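Weekly Photo Challenge from Korkska Returns for a New Season, with Family Trails as Its Theme

Ronitz, 6 January 2019

Korkska, the photo-sharing club for people who love the outdoors and like to write a few words about it, is delighted to announce that its weekly challenge is back, and that everyone is invited (yes, beginners too!).
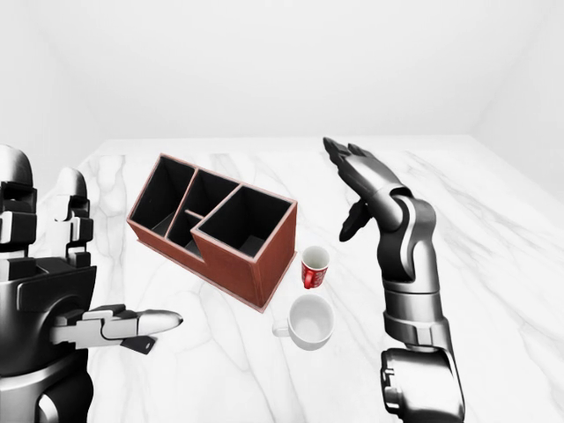
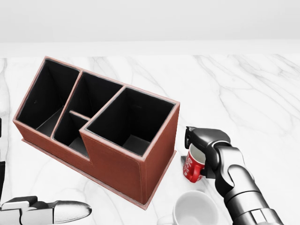

Computer-rendered views: marble surface with robot arm, first; brown desk organizer on marble, second.

Last season brought in some 2000 pictures from 219 members, and we enjoyed every foggy ridge and muddy boot among them. The new theme is Family Trails, and we hope you will read it as loosely as you please. A walk with your grandmother counts, and so does a shot of the dog asleep in the back of the car on the way home from the lake.

Each entry should come with a quote or a short note of up to 70 words. Old pictures are as welcome as new ones, so do go digging through those albums. Our friends at Damgaard will print the weekly favorites as postcards, and a larger selection will hang at the Rivo gallery in Ronitz in September, where there is room for 247 prints and, we are happy to say, plenty of coffee.

Entries are open now on the Korkska website, and joining is free. Press copies of last season's favorites can be requested through the contact page.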